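## 4. Evaluation of the Plitaso Desk Kit

### 4.1 Kit under review

The Plitaso desk kit is sold by Cluviver as a ready-to-run package for tabletop manipulation. It consists of a five-axis arm, a parallel gripper, a fixed camera on a bracket, and a license for the Lomau software, which handles calibration, object detection and grasp planning. The kit was purchased at list price, and Cluviver had no part in the tests or in the preparation of this section. Software was kept at the version supplied in November. Two later updates were released during the work and were not installed.

Setup followed the printed guide. Calibration of the camera to the table plane took 22 minutes on the first attempt and 19 on the second, both by an operator (Mulder) with no earlier contact with the product. The guide recommends a printed grid as a work surface, and the software uses the grid intersections to fit the plane. It assumes that the grid is flat. On a cloth grid this assumption holds only in part – small folds move the intersections sideways, and the fit absorbs them as lens error.

### 4.2 Desk layouts

Most vendor tests for kits of this class use blocks or cups on a bare table. We used office items instead, as the product is advertised for desk tidying and light sorting. Layouts were set by hand from a written list that gave the items and the zone of the table for each, but left the exact angle to the person placing them. Overlap between items was allowed, and items could extend past the camera's field of view. Figure 3 gives one layout of the mixed type.

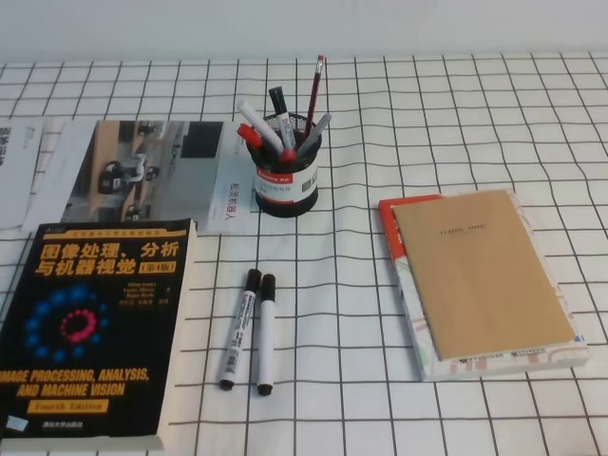
**Figure 3.** Mixed layout on the grid cloth: textbook, loose sheets, mesh pen holder, two whiteboard markers, and a notebook stacked on a white book.

Three properties of this layout matter for the detector. The first is contact between flat items. The kraft-brown notebook covers most of the white book under it, and a red-orange book edge shows at the corner of the stack. Lomau segments by color and edge, then merges regions that share a height estimate. Thin items in a stack fall below the height resolution stated in the manual and are liable to be merged into one object.

The second is printed content. The larger sheet behind the textbook carries a photograph of an office interior, with desks and chairs. A detector trained on real furniture and desk goods may report objects inside the print. The textbook cover, with its ring of colored dots on black, poses a milder form of the same problem.

The third is low contrast. The two markers in the center have white barrels and lie on a white cloth, so the barrel outline is weak while the black ends are strong. The black grid lines add further edges close to the barrels. A planner that locates the two ends separately must still join them into a single long object before it can place the gripper at the middle.

### 4.3 Procedure

A total of 949 detection calls were logged over 27 layouts. Each call was made with the arm parked outside the camera's view, and the returned outlines were saved along with the input. Aaltonen and Dumitrescu labeled the inputs separately, without access to the kit's output. Where the two sets of labels differed, Obradović made the final decision. Differences were concentrated in loose paper, where the lower sheet of an overlapping pair could be read as one region or two.

An outline was accepted if it covered the labeled item and no other item. The mesh pen holder was labeled together with its contents, in line with the kit's own class list, which has no separate entry for pens in a holder. Items partly outside the view were labeled by their visible area only. No grasp was scored for such items.

Default thresholds were used throughout. The manual describes a "dense desk" setting, but the menu entry was grayed out on our license, and a support request sent on a Saturday was answered with a link to the same page of the manual. Results for that setting are therefore absent from this section.

### 4.4 Observed failure types

Merged stacks were the most frequent fault. In these cases the planner returned a grasp at the outer edge of the lower book, and the lift would carry both items. Lowering the merge threshold separated the books in side trials but split the textbook cover along its title banner, so the default value was restored.

Split markers came next. Lomau reported each black end as a small separate object and gave two grasp points per marker, neither at the center of mass. Replacing the cloth with a plain gray mat removed most of these errors. It also removed the grid, and calibration then had to be repeated with the printed card from the Cárdenas add-on pack, sold separately.

False objects inside printed photographs were less common than expected. They appeared mainly when the sheet lay at a slant and were usually given a low score by the detector. The default score limit did not exclude all of them.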